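Ametepe Catchment Wetland Restoration
Progress report to the Dralov Fund
Reporting period ending February
Prepared by Melati Santoso, project lead

1. Summary

Work at the upper two cells is complete and both now hold water at the design level. Planting in the lower cell has been put back to the next period following high flows in the brook. Spending is within the approved budget, with an underspend on planting that we ask to carry forward. One change to the monitoring plan is set out in section 5 for the Fund's approval.

2. Earthworks

The inlet channel was cut to the revised line agreed at the last review. The change moved the channel away from the old field drain, which was found to be in worse condition than the survey suggested. The drain has been capped at both ends and its position added to the site drawings.

Spoil from the upper cells was used to raise the eastern bund. The bund has settled more than allowed for at its northern end, and a further layer will be needed before the lower cell is filled. Zukgate, the groundworks contractor, has accepted this as part of the existing contract and there is no added cost to the grant.

The outlet from the second cell was fitted with an adjustable board weir. The first set of boards leaked at the joints and was replaced. Levels have since been steady, apart from a short rise after heavy rain in February.

3. Planting

The upper cells were planted with common reed, yellow flag and lesser pond sedge, all from the approved nursery. Plants were set in blocks of 200 with open water left between them. Losses so far are mostly along the southern margin, where geese have pulled up young sedge. Netting has been placed over the worst-affected blocks and will stay until the plants are rooted.

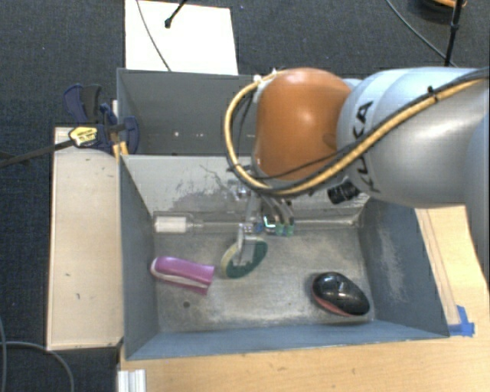

The lower cell could not be planted as planned. The ground was too soft for access and the brook remained above the safe working level for 17 days. The nursery has agreed to hold the remaining stock at no charge until the end of spring. Any plants that have outgrown their pots by then will be divided before delivery.

4. Water quality

Samples were taken at the inlet, between the cells and at the outlet. Nitrate was lower at the outlet than at the inlet on 9 sampling visits. Phosphate results are mixed. On two visits the outlet reading was higher, which we put down to disturbed soil in the second cell. We expect this to settle as plant cover improves but do not yet have the data to show it.

One batch of samples was rejected by the laboratory for late arrival. Collection has been moved to 8 am so that bottles reach the laboratory on the same day.

5. Proposed change to monitoring

The approved plan places the downstream flow gauge at the footbridge. Silt builds up there quickly and the gauge has been buried twice. We propose to move it 100 metres downstream, where the bed is gravel and the banks are firm. Skateo, who supply and service the gauge, have inspected the new position and consider it suitable. Readings from the two positions would be overlapped for one month using a spare gauge. The landowner has given consent in writing.

6. Risks

The main risk remains access to the lower cell. If the ground has not firmed up by the end of spring, planting would move to the autumn and the final survey would then fall after the grant end date. We would notify the Fund before that point and request an extension without further money.

Himalayan balsam has been found on the bank above the inlet. The stand is small and will be pulled by hand before it flowers. The upstream landowner has been told.

7. Next period

The northern end of the bund will be raised first, followed by filling and planting of the lower cell. Marginal netting will be checked every two weeks. The spring plant survey will cover the upper cells only. An updated spending table and the full laboratory results will be sent with the next claim.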